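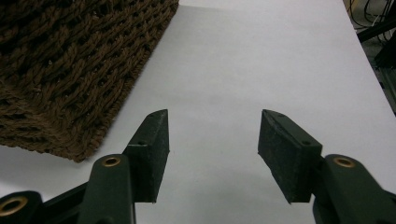 Quiet Aspect

A short story

The listing said quiet aspect. I sold houses for 40 years before my knees quit, and I know what quiet aspect means. It means the windows look at a wall.

"You haven't seen it yet," my daughter said from behind the wheel.

"I've written it, though."

She didn't laugh. She had been patient all winter, and she was getting close to the bottom of it. Grelia Court came up on the left behind a hedge, brick to the second floor and then siding, with a sign that promised independent living in a caring community. I'd have told a junior to pick one or the other.

The agent was a young man called Ieuan Kneath. He had a good handshake and a folder. He called me Mr. Akbari three times before we reached the elevator, so I told him Rostam would do, and after that he didn't call me anything.

"The elevator was serviced recently," he said.

"How recently?"

He looked in the folder. "I can find out."

"And the monthly fee. Does that go up every year, or only when they feel like it?"

"Dad," said Rūta.

Her name is Rūta Pētersons now. She married a man who reads the manual before he plugs anything in, and it has rubbed off on her. She had a list on her phone: grab bars, outlets, width of the bathroom door. I had my own list, and it was shorter. I wanted to know why the last person left.

The apartment was at the end of the hall. Two rooms and a kitchen you could cross in a stride. Somebody had painted it the color agents ask for. I ran the faucets, opened the cupboard under the sink and put my hand flat against the back of it. I knocked on the wall between the bedroom and next door, and after a moment something on the other side knocked back.

"That'll be Mr. Bagheri," said Kneath. "He's very sociable."

"I didn't ask him to be."

I went to the window. There was a wall, as I'd said there would be, but it was a fair way off, and in front of it stood a pear tree with a bench under it. Nothing was on the tree yet. I asked Kneath when it bloomed and he said April, very fast, without the folder. I took that for a guess.

"So who was in here?" I said.

"A lady. She moved to be nearer her family."

I have said that sentence in a great many kitchens. Sometimes it was even true. I watched his face when he said it, and he looked at the carpet, which was new.

In the car Rūta asked me what I thought. I said the closet was shallow and the boy was lying. She said he wasn't a boy, he was probably thirty. Then she asked if I was hungry, and we went home by the long road and didn't talk about it. 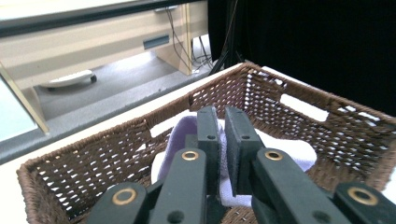
Second Viewing

I went back by bus, without telling her. You should never buy off one viewing, and you should never do the second with the agent if you can help it.

The bus stop was nearer than the listing claimed. I wrote that down. It bothered me. Nobody undersells a bus stop unless they haven't walked it.

Kianoush Bagheri let me in at the front door before I'd decided what to say to the intercom. He was older than me and better dressed.

"You're the one who knocks," he said.

He made tea and I looked at his ceiling. There was a stain over the stove, old, brown at the edge. He saw me see it.

"Upstairs left a tap running. They fixed it."

"How long did that take them?"

"Long enough to complain about. You want sugar?"

I asked about the heating, and he said it was too warm. I asked about the fees, and he went and got the letters out of a drawer, every one, clipped by year, and let me read them at the table. They went up. They went up by less than I'd have guessed, and I turned them over to see what was printed on the back.

"The woman next door," I said. "Did she go to her family?"

"Her son came with a truck. She didn't want to go, she told everyone who would listen. She calls me, Sundays." He stirred his tea. "What did they tell you?"

"That she went to be nearer her family."

"Well," he said.

On the way out I sat on the bench. It was cold and one slat was loose, and I tried it with my thumb until I'd found the screw. A quarter turn would do it. From there I could see my window, or the one they were asking me to pay for, and the blind had been left crooked.

Rūta phoned while I was waiting for the bus. She could hear the traffic.

"Where are you?"

"Out," I said. "Do you still have that small screwdriver?"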